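Gramberg build gallery

06/01/2018

So many of you asked for more pictures of the hand tracking rig that I've finally given it a page of its own! Quick recap for anyone new: Gramberg is my spare-time robot arm project, built at home in the evenings, and the idea is that I do a job with my own hands, the software follows the markers I'm wearing, and the arm has a go at copying me later on. It's slow going but I'm enjoying it no end.

The markers are plain white cubes with black square patterns on the faces. I printed mine in April and got through 36 of them before I was happy (the early ones had soggy corners and the patterns wouldn't stick flat). Version 5 is the one I've settled on. The tracking software is my own, it's called Rewi, and it's a bit of a mess inside, but it copes with two hands at once now, which it didn't at Christmas.

I'm working through a list of household jobs, easy ones first. Folding a tea towel went well. Opening a drawer went well after I'd moved the lamp. Then I got cocky and went on to furniture, so the newest batch is all about the office chair. Big floppy black things are hard work for Rewi, and my wrists end up at all sorts of angles. 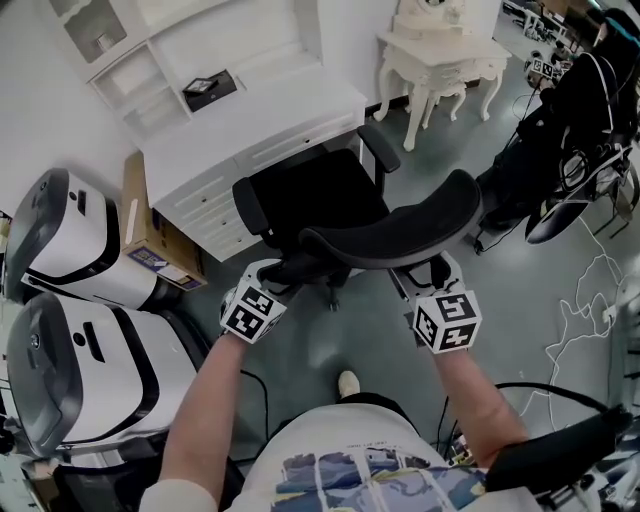 Both hands on the front edge of the mesh seat cushion, one cube on each.

I've got 135 clips sorted so far and the rest are sitting on the old Skotoser drive waiting for a free evening. Next up is a better strap for the left cube, then 3 more chair sessions, and after that I want to start on the shelves. Comments are open if you've got a strap idea, I'll try anything that doesn't itch!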